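Hevside puts its hand-held gripper rules in writing

March 5, 2025

I finally got my hands on the new working rules for the Hevside automation shop in Jevthorpe, and I read the whole thing over two cups of coffee. It's seven pages. The draft that went around last June was a lot longer and had a flowchart in it that I never managed to follow, so I was pretty happy to see that gone!

The rules cover anybody recording tasks with hand-held grippers, which is most of what the shop does these days. Pranab Siddiqui wrote the final version after going through 374 session reports from Hevside and its partner shop, Azimi. He told me the reports were mostly dull (his word), but the same few problems kept coming up: people starting before the tools had been checked against each other, parts left on the table from the session before, and notes filled in the next morning from memory.

"I didn't want a rule for everything," Pranab said. "I wanted the stuff people skip when they're in a hurry."

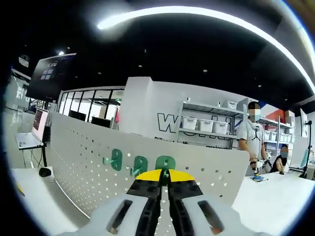
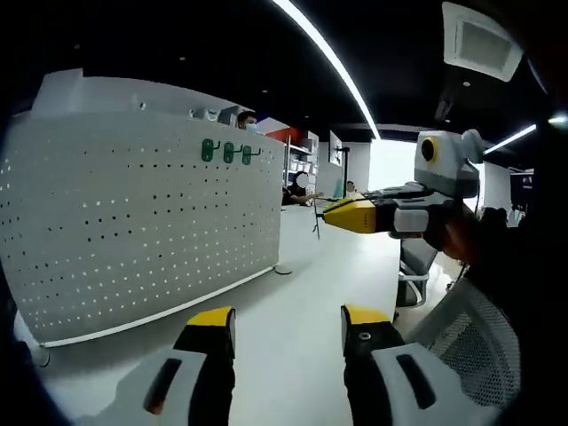
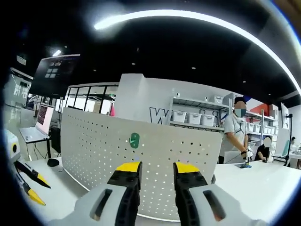 The part I like best is the section on setting up a station, and it's the shortest one in there. Before the first recording, the operator has to write down what's on the table and what's on the boards, down to which fixtures are mounted where. If you've got green hooks on a light-grey pegboard, like the row behind the gripper in the first picture, they go on the sheet, and they stay put until the session closes. Want to move one? Fine, but you close the session and open a new one. I can already hear the grumbling about that. I've been the person who nudged a hook over a couple of holes and figured it didn't matter, and then spent an afternoon trying to work out why two batches didn't match.

There's a bit about fingertips too. Both tips on a gripper get looked over before each session, and a worn one means the pair gets swapped together. The old practice was to change just the bad one, and plenty of us did it that way for years. When two grippers are being used at the same station, each gets its own line in the log – no more writing "both OK" and moving on.

Records are the other big change. Session notes have to be filed within 72 hours, with the name of the person who held the tool and the name of whoever checked the setup. Those can't be the same person. Small crews asked for a break on that one and didn't get it, though they can have somebody from another station come over and sign. Pranab says the check should take a few minutes, and I think he's right if the sheet is filled in properly to begin with.

Evus, the software Hevside uses for its logs, has been updated so a session can't be marked complete with the setup sheet blank. I tried it. You can still type a single period in the box and it lets you through, which I've passed along.

What's missing? I was hoping for something on how long one person should hold a gripper before taking a break, because my wrist has opinions about this. Pranab says a separate page on breaks is being written and he'd like to hear from operators first. Send him your thoughts through the shop inbox, and please be specific about the task you were doing.

The rules apply now at Hevside. Azimi will switch over in June, and paper copies are in the rack by the sign-in desk if you'd like one to scribble on.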